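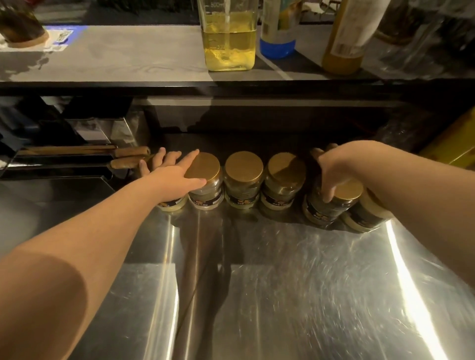

Right hand closes too hard on gold lids, left hand is fine

Home Forum Hands and Grippers Faults Search
3 min read

Jucélia Bezerra

We run a two-handed setup at a steel kitchen station. The job is to straighten a row of six glass jars with wide screw lids, gripping each one from above. It worked until January. Now the right hand overshoots when it closes on a lid. The jar tips toward the front and sometimes comes off the shelf with the hand. On Sun 20 June we lost one that way and had glass all over the floor. No one was hurt, but I stopped the job.

The left hand runs the same program and has no trouble. Grip force is set to 25 on both. I have swapped the lids and wiped the shelf. The controller is a Derketti, the hands are Gashi. Does this sound like a bad force sensor or a bad setting? I don't want to send the hand back and be down for weeks if it's a setting.

Tihomir Vasić

Shiny lids. Depth cameras hate them, and steel is just as bad. Put matte tape on the lids and try again.

Wilson Marulanda

Tape is worth trying, but both hands are reaching for the same kind of lid, so I would check the hand first.

Leave the job stopped and keep people out of reach while you do this. Take the jars off the shelf. With the right hand open and touching nothing, read the force value for each finger. It should sit near zero. Ours read 8 on the thumb with nothing in it, and the controller kept correcting for a load that wasn't there. If yours does the same, run the zero routine from the service menu, power down fully, and read it again. If it drifts back within the hour, the sensor is going and the hand has to come off.

If the zero is good, look at the wrist angle. A few degrees out and the thumb lands before the other fingers and pushes the jar over.

Test with a plastic jar of the same size before you go back to glass. I do 41 closes in a row because that is one full cycle for us. Also set a force limit that stops the arm. A grip setting alone won't do that.

Jucélia Bezerra

Thumb reads 4 with the hand empty. Left thumb reads zero. Running the zero routine tonight with plastic jars.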